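Régler la saisie d'objets irréguliers en simulation avec Porkevberg

Tutoriel – niveau intermédiaire – mis à jour en novembre

Ce tutoriel fait suite à la page d'installation. Il part du principe que Porkevberg démarre sans erreur, que la scène « salon » est chargée et que le bras répond aux commandes articulaires. Nous allons configurer une prise, lever l'objet et vérifier que la trajectoire de dégagement ne touche rien d'autre sur la table.

Les fichiers utilisés se trouvent dans le dossier exemples/saisie du dépôt. La scène a été préparée par Godfrey Laizer, les scripts de planification sont de Damián Solís.

1. Fixer la graine et le pas de temps

Ouvrez config/scene.yaml et renseignez les deux lignes suivantes :

graine: 279
pas_ms: 2

La graine détermine la pose initiale des objets et l'habillage de la pièce. Si vous la changez, les coordonnées données plus bas ne seront plus valables. Laissez le pas à 2 ms : à partir de 5 ms, les contacts entre les doigts et l'objet deviennent instables et la pince finit par traverser le maillage.

2. Générer les candidats de prise

Lancez le générateur sur l'objet cible :

pkb saisie generer --objet spray_vert --sortie candidats.json

Avec les réglages par défaut, le générateur échantillonne 3 263 poses de pince autour du maillage. Le filtre de collision en retient 1 137. Si vous obtenez un autre total, vérifiez d'abord la graine, puis la version du maillage de collision.

Un flacon à gâchette pose un problème particulier. Son enveloppe convexe remplit le creux sous la tête, et le filtre rejette alors des prises tout à fait correctes. Il faut passer par une décomposition en plusieurs pièces convexes :

collision: decomposition
pieces_max: 30

Le calcul est plus long au premier lancement, puis le résultat est mis en cache.

3. Classer et choisir

Le classement par défaut favorise les prises proches du centre de masse. Pour notre objet, ajoutez une pénalité sur l'inclinaison finale (poids_inclinaison, entre 0 et 1). À 0, le planificateur accepte n'importe quelle orientation après la levée. À 1, il exige presque la verticale et échoue souvent faute de solution en cinématique inverse. Nous travaillons ici avec 0,2, valeur assez permissive pour garder des solutions au-dessus du livre.

4. Exécuter la levée

pkb executer --candidat 0 --pause-apres levee

L'option --pause-apres fige la simulation à la fin de la phase indiquée. Vous pouvez alors tourner autour de la table et contrôler les distances avant de poursuivre.
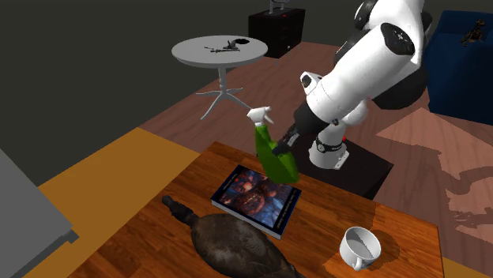

Pause après la phase « levee » : la pince tient le flacon incliné juste au-dessus du bord du livre.

Avec un poids de 0,2, une inclinaison de ce genre est acceptée. Si la suite de votre tâche demande une dépose debout, montez le poids par paliers de 0,1 et relancez le classement. Il n'est pas nécessaire de régénérer les candidats.

5. Vérifier la marge de dégagement

Le point à surveiller est la distance entre le bas de l'objet tenu et ce qui reste sur la table. Par défaut, le planificateur ne contrôle que les segments du bras et la pince. L'objet saisi doit être rattaché explicitement au modèle :

pkb modele attacher --objet spray_vert --lien pince
pkb verifier marge --min-mm 15

La commande affiche la paire d'objets la plus proche et la distance correspondante. Si la marge est insuffisante, augmentez hauteur_levee avant de toucher au reste. Pensez aussi à la tasse couchée à droite de la table : son anse est absente du maillage simplifié. Utilisez tasse_detail.obj si la trajectoire passe de ce côté.

6. Erreurs fréquentes

« Aucune solution IK » : le poids d'inclinaison est trop élevé, ou la cible est trop proche de la base. Essayez les candidats suivants avec --candidat 1, --candidat 2, etc.

L'objet glisse pendant la levée : augmentez le coefficient de frottement des doigts, pas la force de serrage. Une force excessive produit des oscillations avec ce solveur.

L'objet saute à la reprise après une pause : l'attache a été créée deux fois. Exécutez pkb modele detacher --tout, puis recommencez l'étape 5.

Fichiers de sortie

Chaque exécution écrit un journal dans sorties/, avec les positions articulaires et les forces de contact. Le format est celui de Clemside, et la conversion vers Zamudio se fait avec pkb exporter --format zamudio. La page suivante traite de la dépose.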